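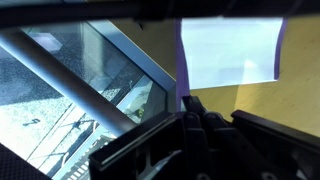

Retractable Leashes Do Not Belong on a Sidewalk

By Imani Haverford

A retractable leash is a spring, a spool and a brake inside a plastic handle. Each part does its job well enough. My objection is to using the assembly within 50 feet of traffic, and I think pet stores should stop selling it as a general walking leash.

Start with the brake. On most models it is a thumb button that drops a tooth into the spool. It works when the cord is moving slowly. When an 80-pound dog is already running, the tooth has to catch a spool turning at speed, and the load arrives at the handle all at once. The handle is bulky and smooth, so the hand tends to open. The dog then has a hard object bouncing along behind it, and many dogs will keep running from that.

The cord is the second problem. A thin cord under tension will burn skin, and the usual response to a dog pulling away is to grab the cord. Tape models spread the load better, but they also jam more often once grit gets into the housing. I have used a Kavby tape leash for 11 months and have cleaned it 4 times.

The third problem is training. A spring-loaded leash always pulls a little. The dog learns that steady tension is normal and that leaning into the collar produces more line. Owners who want loose-leash walking are then working against their own equipment.

The common reply is that the dog gets more freedom. It does, and in an open field I have no complaint. A long line made of flat webbing gives the same range, has no moving parts and costs less. It drags in mud and has to be coiled by hand, which takes some practice. I consider that a fair trade.

For streets, a fixed six-foot leash is enough. My own is a Hestmont, plain nylon with a sewn loop and a bolt snap. The dog can sniff a hedge and cannot reach the far lane.

If you must keep the retractable one, lock it short before you leave the house and leave it locked until you reach grass. Clip it to a harness, never to a head halter. Check the first few feet of cord for fraying each March, and replace the whole unit if you find any.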